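# Unser Arbeitsraum im Juni – die Tische und ihre Unterlagen

Herzlich willkommen auf der Galerieseite zu unserem Raum im Hinterhaus! Viele von euch haben nach dem Umräumen gefragt, wie es jetzt bei uns aussieht, und weil ich am Telefon immer ins Erzählen komme und dann doch die Hälfte vergesse, schreibe ich es lieber einmal in Ruhe auf. Wer uns noch aus der Zeit bei Barros kennt, erinnert sich bestimmt an die dunklen Platten mit den vielen Kerben, an denen man sich die Ärmel aufgerissen hat. Die sind weg, und ich gebe zu, dass ich ihnen ein kleines bisschen nachtrauere.

## Helle Tische

Gewünscht hatten wir uns weiße Tischplatten, und Shireen Mtshali hat sich mit viel Geduld durch die Kataloge von Brasutard und Gristetti gearbeitet, bis die Wahl auf Brasutard fiel. Die Platten sind 75 cm tief, also fünf mehr als die alten mit ihren 70, und das merkt man jeden Tag, vor allem wenn neben der Arbeit noch Papier liegen soll. Das Weiß macht den Raum freundlicher, gerade nachmittags, wenn die Sonne schon hinter dem Nachbarhaus steht. Man sieht darauf allerdings auch jeden Bleistiftstrich – dafür steht jetzt ein Töpfchen mit Radierschwämmen im Regal, bitte nach Gebrauch wieder zurückstellen.

## Die Unterlagen

Über die Farbe der Unterlagen haben wir länger gesprochen als über die Tische selbst. Grün war im Gespräch, Grau auch, und am Ende ist es Braun geworden, weil es zu Weiß so schön warm aussieht und die Augen nicht so müde werden. Bestellt haben wir bei Drineo, 27 Euro das Stück, und ich finde, das ist gut angelegtes Geld. Wer mag, darf die eigene von zu Hause mitbringen, aber bitte eine, die flach aufliegt und keine Rollkanten hat.

Groß sollten sie sein, das war Shireens einzige Bedingung, und so bleibt vom Tisch nur noch oben und an der rechten Seite ein schmaler weißer Rand zu sehen: 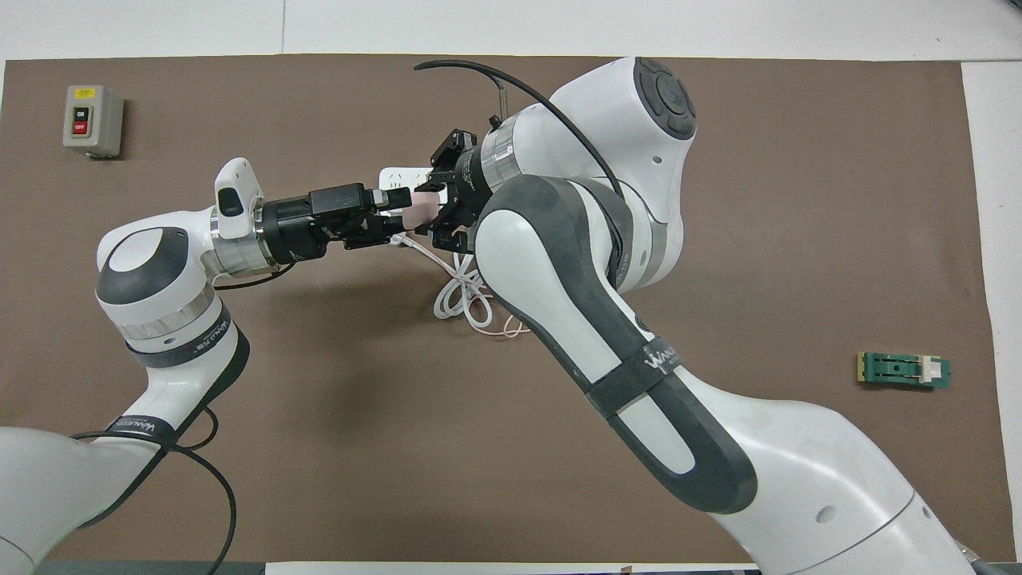
Zum Saubermachen nehmen wir ein weiches, nur leicht feuchtes Tuch und einen Tropfen Spülmittel. Bitte keinen Glasreiniger! Den hatten wir früher an den alten Tischen immer in Gebrauch, und die Gewohnheit sitzt tief, ich habe selbst schon zweimal danach gegriffen. Abends bleiben die Unterlagen einfach liegen, sie müssen nicht aufgerollt werden, und auch die Ecken braucht man nicht festzukleben.

Als Nächstes ist das Regal an der Fensterwand an der Reihe. Es ist 123 cm breit und trägt im Moment noch alles, was beim Umräumen keinen besseren Platz gefunden hat – Kartons, Papierrollen, zwei Lampen ohne Stecker und die alte Keksdose mit den Schrauben. Falls jemand passende Kisten übrig hat, gern Bescheid geben, am liebsten vormittags, da ist fast immer jemand im Raum und der Kaffee noch frisch.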